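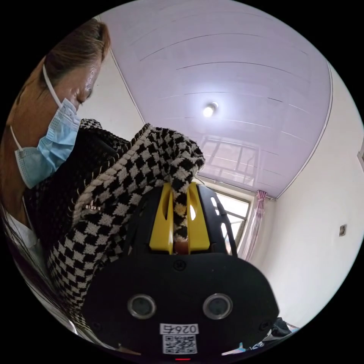
Hand-held gripper 0265 closed on the strap of a woven bag. Care of units of this type is the main duty of the post.

Gripper Maintenance Technician (bench and field)
Pretia, Nedirberg workshop
Full time, permanent

Pretia is looking for a technician to set up, service and repair its hand-held grippers. The units go out to private homes and come back to the bench between assignments. The post is in the workshop run by Homa Shahbazi and shares a bench with the firmware group.

The unit

Black housing, screwed together. Two yellow slotted fingers at the top, two camera lenses side by side on the lower face, indicator light at the base. Each unit carries a label with its number and a QR code. Everything done to a unit is logged under that number, including work that led to no change.

Duties

Incoming check. Scan the label, read the operator's note, clean the housing and lenses, open and close the fingers through full travel. Lint and loose fibers in the finger slots are the most common finding after fabric work.

Finger replacement. Fingers are inspected every 2000 cycles and replaced in pairs. A worn finger is never matched with a new one. After fitting, check that the gap is parallel along its whole length and that the fingers hold a flat woven strap without twisting it.

Camera calibration. Both cameras are calibrated together after any impact, any opening of the housing and any lens change. The target board is kept in the Lilis cabinet – please do not move it to the other bench. A unit that fails calibration twice goes to Bijan Rostami with its log.

Housing and electronics. Screws are tightened with the preset driver in the order shown on the service sheet. Cable strain relief is checked whenever the housing is open. Board-level repair is done in house for connectors and indicator lights only. Other boards are swapped and returned to Byun.

Field visits. Up to two days a month, normally to swap a unit or show an operator how to clean the lenses. Visits are to people's homes. Shoes off if asked, and tools stay in the case when not in use.

Required

Two years of bench work on small electromechanical devices, cameras or similar.
Clean soldering on fine-pitch connectors.
Able to follow a written procedure and to mark up the parts of it that are wrong.
Able to lift the 8-slot transport case into a car.
Driver's license.

Useful

Stereo camera calibration in any software. Some Python, enough to read a log and plot it. Experience with 3D-printed parts – new finger shapes are tried out on the bench before they are released.

Hours and start

Day shift, Monday to Friday. No on-call duty. Training is with Arif Kwok, who has held the post since October and is moving to test rigs.

To apply

Send a resume and one page on a repair that took you longer than it should have, with what you found. Photos of your own bench work are welcome. Address it to Kianoush Jafarzadeh at the Nedirberg workshop. Applications close Dec 23, 2018. Interviews include a practical: one finger change and one calibration, with the service sheet on the table.

Technical questions about the post go to Siamak Shirazi.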